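3.2 Sorting and storage of returned office computers

Returns came in through two depots, Lunde and Drirkamen. Lunde took most of the towers, Drirkamen mainly laptops and screens. Over the study period 3000 units were logged. Each got a paper tag at the door, then went to a shelf by type. Tags fell off more than we would of liked – see Section 5 for how missing records were treated.

Staff at both sites were asked to note whether a tower was sold on whole or split for parts. Split units were coded by the parts taken out, following the list in Ogundipe's earlier survey (Figure 7).

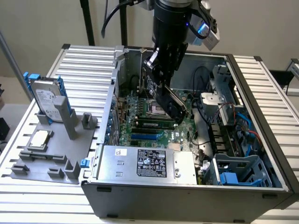 Figure 7. Desktop tower on its side, side panel off, with an expansion card over the slot area.

Resale price was taken from the Solel ledger. Parts price from Ernetti, monthly. No match for 40 units, dropped from the price model but kept in the counts. Interviews with depot managers were done by Siv Sjögren in November, same question sheet at both sites. Main themes: shelf space, slow pickup by buyers, unclear rules on who pays for transport. Drirkamen managers spoke mostly about transport, Lunde managers about space. Answers were coded twice and diffrences settled by discussion.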